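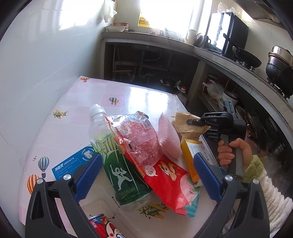
Section 4. Recording a table-clearing task with the Ustico hand grippers

This section applies to the two-gripper Ustico kit supplied by Storasthorpe. It replaces the section of the same name in the October printing. Charging and pairing are covered in Section 2, and the first calibration in Section 3. Do not start here with a kit that has never been calibrated.

4.1 Before you begin

You will need:
Both grippers, charged
The wrist straps
The Pfeiffer base unit, with its storage card in place
A table that does not rock
A set of light household items

Packaging and trash make a good first set. Drink bottles, soda cans, snack bags, small cardboard boxes and paper towels all fit between the fingers, and they behave differently when squeezed. Include at least one soft item and one that can roll.

Caution: Empty and close all bottles and cans before use. The finger pads can be wiped clean, but the gripper head is not sealed against liquid.

Caution: Do not use glass, blades, open tins or anything hot. If you are working in a kitchen, turn off the stove first.

4.2 Setting up the table

1. Clear enough floor to stand at the table with both elbows free.

2. If there is a tablecloth, smooth it out and tuck or clip the edges. A patterned cloth is fine. A loose one gets picked up along with the bags.

3. Put the items in a pile near the middle of the table. They may overlap. Keep the whole pile within 330 mm of the center.

4. Place the bin or box you are clearing into on the side of your stronger hand.

5. Check the light. A window behind the table is acceptable as long as the items can still be told apart in the preview. If they look dark, draw the blind halfway or turn on the room light.

Note: Clear bags and clear bottles are the hardest items to see in the preview. Move them by hand until at least one printed area faces the gripper.

4.3 Holding the grippers

1. Put on the wrist strap and tighten it until the gripper hangs without slipping off.

2. Wrap your fingers around the handle so that they rest on the trigger bar.

3. Push long or bulky sleeves back from the handle. Fabric caught behind the trigger bar will stop it from returning fully.

4. Squeeze and release the trigger slowly, 8 times for each hand. The fingers should meet evenly and open again without sticking.

5. Look at the screws on the finger arms. If one stands up from the arm, tighten it with the supplied key. Do not use a power driver.

If the fingers meet at an angle, stop and go back to Section 3. Recordings made with bent or loose fingers cannot be corrected later.

4.4 Recording

1. Hold both grippers above the table with the fingers open and pointing at the pile.

2. Press the button on the base unit. Wait for the long tone.

3. Hold still for a moment, then bring one gripper down to the first item.

4. Close the fingers until the item is held. Use only as much force as you need. Crushing a box or a can changes its shape for every later pass.

5. Lift the item clear of the others before you move sideways.

6. Lower it into the bin and open the fingers fully.

7. Repeat until the table is clear. Use whichever hand is closer.

8. Return both grippers to the starting position and press the button again. Wait for two short tones.

Pick bottles up across the body, below the cap. Pick flat boxes up by the short sides. For bags, take a fold near the top. Thin bags may cling to the pads, so open the fingers wide and give the gripper a gentle shake.

If you drop an item, pick it up with the gripper and carry on. A drop does not spoil the recording. If it falls to the floor, leave it there until you have finished.

Note: The hand that is not working should stay raised and out to the side. When one gripper blocks the other, the base unit marks that part of the recording in amber.

4.5 Storage limits

The supplied card holds around 2000 short passes. The base unit will not start a new pass with less than 33 MB free. Copy the files off with Stistside Desktop before you erase the card. Erasing from the base unit cannot be undone.

4.6 Problems

No long tone: The card is missing or full, or one gripper is not paired.

Trigger slow to return: Check for sleeve fabric or crumbs behind the bar. Wipe with a dry cloth. Do not oil.

Items slip from the pads: Clean the pads with a damp cloth and let them dry completely. Replace them if the surface has gone shiny.

Preview shows one gripper only: Switch both off, wait for the lights to go out, and switch the left one on first.

For packing the kit away, go to Section 5.

Text revised 11 July 2021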